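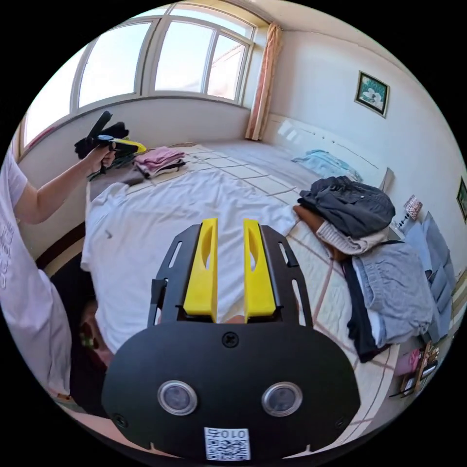 Does a fitted mattress cover stay flat enough to fold laundry on?

The Wikmont does, if you get the right depth for your mattress and pull the corners all the way under. The top moves a little when you drag something heavy across it. It goes back with one tug.

I bought the Wikmont fitted mattress cover, pattern 748, in November and have used it for five months on the bed in our front bedroom. The pattern is a cream ground with thin brown grid lines. The bed gets slept in most nights, and during the day it is where all the clean clothes land. There is no table in the apartment big enough for sorting, so I wanted a cover that could take both jobs.

Ordering and fit

I ordered from Marino, where the cover had 2183 ratings when I looked. Most of the low ones were about fit, and I can see why. The size chart lists mattress width and length first and puts depth in a separate line further down the page. Our mattress is deeper than the one the chart assumes. I picked the deep version and it fits with enough fabric left over to tuck under at the foot. If you are between two depths, buy the deeper one.

The elastic runs all the way around the edge. Putting the cover on takes me a few minutes alone, mainly because the bed is large and I have to walk around it for the last corner. Do the two head corners first, then the foot. Doing one side first left me with a ripple down the middle that I had to start over to get rid of.

It came folded in a flat plastic bag with deep creases. They were gone after the first wash.

Color

The cream on the Marino page looked a bit yellower to me than what arrived. I prefer the real one. The bedroom has a curved bay window and gets a lot of daylight, with a peach curtain at one end, and the cover looks fine next to it. A bright white would have looked cold in there. The brown lines are thin and you stop noticing them after a week or so.

The pale color shows dark lint. After I sort navy and black things there is usually some fluff left behind, and I go over it with a lint roller before bed. If your laundry is mostly dark and this would bother you, get one of the darker patterns.

Folding on it

My routine is simple. Everything gets tipped out on one side in a pile, jackets and sweaters and all, and I work from the pile toward the middle of the bed. A T-shirt goes down flat in the clear space, gets smoothed, and gets folded. Finished things go toward the far corner. Pants hang at the edge until I have the hangers ready.

The grid turned out to be more use than I expected. I line up the hem of a shirt with one of the brown lines and fold the sides in to another line, and the shirts come out close to the same width. They stack better in the drawer. I did not buy it for this and the package says nothing about it. A white T-shirt on a cream cover is a little hard to see in the evening with just the bedside lamp on, but in daylight there is no trouble.

The surface has some grip. Thin T-shirts stay where I put them while I smooth out the wrinkles. Our last cover was a Siteck, and it was slick enough that a stack of folded things would slide if I sat down on the edge of the bed. With the Wikmont the stack leans but stays up. Knits catch on it slightly. I have not had a snag yet, but I lift sweaters instead of pulling them across.

I would not iron on it. The care tag says to keep hot things off the surface, and I use the board for that.

Sleeping on it

We put a regular sheet over it at night. It makes no noise when you turn over, and I don't feel the seams. I slept directly on it once when the sheets were in the wash and it was fine, a bit rougher than a sheet. It does not claim to be waterproof. I spilled half a cup of tea on it in the second month and some went through to the mattress. If you need protection from spills, this is the wrong product.

Washing

I wash it every couple of weeks on warm with Zarari liquid, and dry it on low. The tag gives 90 minutes as the longest drying time on low, and in our dryer that leaves the elastic edge damp. I hang it over the shower rail for the rest of the afternoon. The cover takes up most of the drum, so plan on it being its own load.

The tea stain came out on the first wash. A smear of what I think was hand cream took two. The grid lines have faded a small amount, which I only see when I compare the top with the part tucked under the mattress. It shrank slightly in the first wash and has not changed since. There is one loose thread at a foot corner. I trimmed it and the stitching has held.

What I would change

The corners all look the same, and there is no tag marking the head end. I put it on sideways more often than I should. I sewed a bit of colored thread into one corner and that fixed it. I would also like a matching pillow cover. Wikmont sells one in other patterns but so far not in 748, and our light blue pillow doesn't quite go with it.

Price is in the middle. The Siteck was cheaper and the elastic went limp in the second year. I can't say how the Wikmont will hold up that long. At five months the elastic is as tight as it was when I opened the bag.

I would buy it again in the same pattern. Four stars, one off for the size chart and the drying time.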